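Vorurard Two-Arm Bench Package: Notes from the Open Day
05/09/2018
By Efua Antwi

The Vorurard is sold by Laryea as a two-arm handling package for small-batch packing, and the brochure calls it "ready for your line." Our line is a cramped room with a pallet jack in it, so I went to the open day to find out what ready means.

The demo product was an orange plastic bottle with a clear cap and a wraparound label. Glossy, curved and a bit sulky to pick up, which makes it a fair test. Laryea could have brought foam cubes. I have been to that demo, too.

The soft-finger option comes first in the price list, under part number 711. The fingers are gray with a ribbed section at the base, and there's a metal linkage that tucks in under the load. Paavo Laitinen from the applications team let us squeeze a spare pair. They feel like a garden hose that went to college.
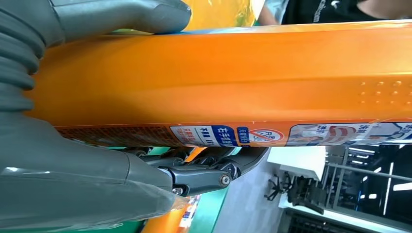
Gray fingers on the orange container, label side down.

Paavo's advice is to start with the grip force low and work up. He said this with the calm of a man who has mopped. The factory setting suits rigid cartons, and thin plastic wants less.

You teach a new item by running the pick by hand, then trimming the path in the Zodon software. Plan on 13 passes before you trust it. The manual says fewer, but the manual has never met my bottles. Zodon stores 300 items, and you can name them whatever you like, so expect one called "test final FINAL."

Leave room around the bench as well. The arm housing is bulkier than the drawings suggest, and the corrugated sleeve needs space to flex.

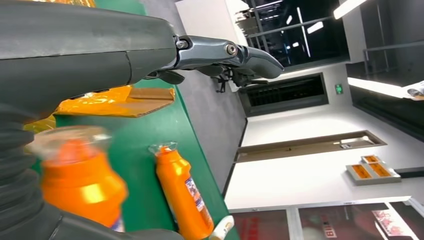 Silver gripper over the green tabletop, second bottle lying near the edge.

The multi-fingered hands are the expensive option, and they drew the crowd. With these on, both hands can share one item, one cradling it near the neck and the other wrapped around the label. Sandro Ferraro, who had come up from Kustex to look at it for cosmetics, asked whether they could do up a shirt button. They can't. He seemed let down on a personal level.

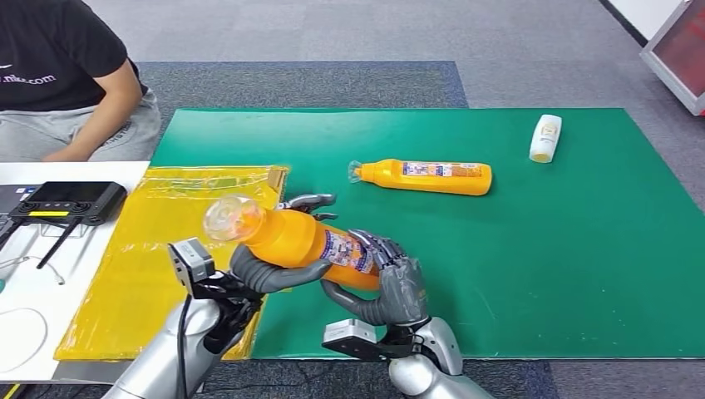 What comes in the package

- Two arms with forearm cabling
- One set of soft fingers (hands quoted separately, sit down first)
- Zodon software, 2 seats
- Green bench mat
- One day of setup at your site

Lead time is quoted from August stock. Bench not included. Ask Paora Bolger at Laryea for the floor-loading sheet before you sign anything, and ask again if the first one comes back with no numbers on it.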